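Friday was supposed to be a quick one. I went in at four to tighten a single cable clamp on the Rirkon cell and I left at nine with black grease up to my elbow (and one very cold burrito, thank you Lama).

So, the clamp. The cable on the right arm had been rubbing on the outer joint every time it reached for the far corner, and I'd been pretending I couldn't hear it. Lama Tannous heard it. She said "that's your cable" from across the room without looking up, and she was right! I pulled the old clamp, found the jacket scuffed but not cut through, and rerouted the whole run with a much bigger loop. My first loop was 265 mm and it still tugged at full stretch, so I redid it at 390 and it hangs nice and easy now.

Then I had to re-zero both arms, and joint three on the left one wouldn't hold its offset. Dwight Fraser walked me through it over the phone. Loose set screw. An hour of my life for one screw!

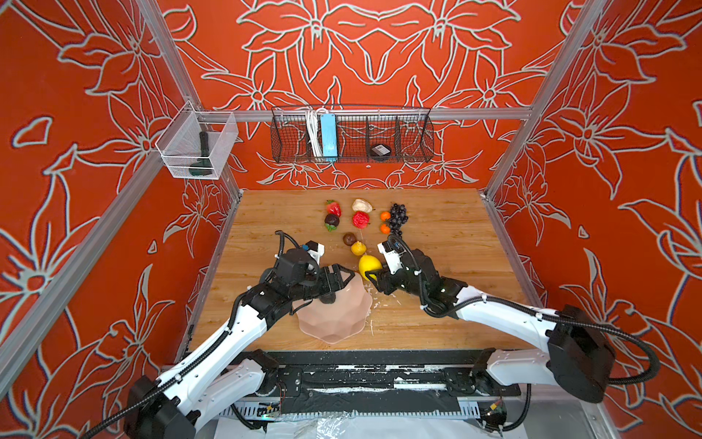

My rule after any cable work is a slow run with the play fruit before anyone turns the speed back up. I put both grippers over the table, the right one down at the big lemon, and watch how the cable arches over the wrist and swings wide around the outer joint. Two white ties hold it along the upper link, and I want to swap those for the hook-and-loop kind, probably in July when the Lalton order comes in. I still need to sweep up the white shreds by the plate, too.

Next up is the left gripper, which has started to click.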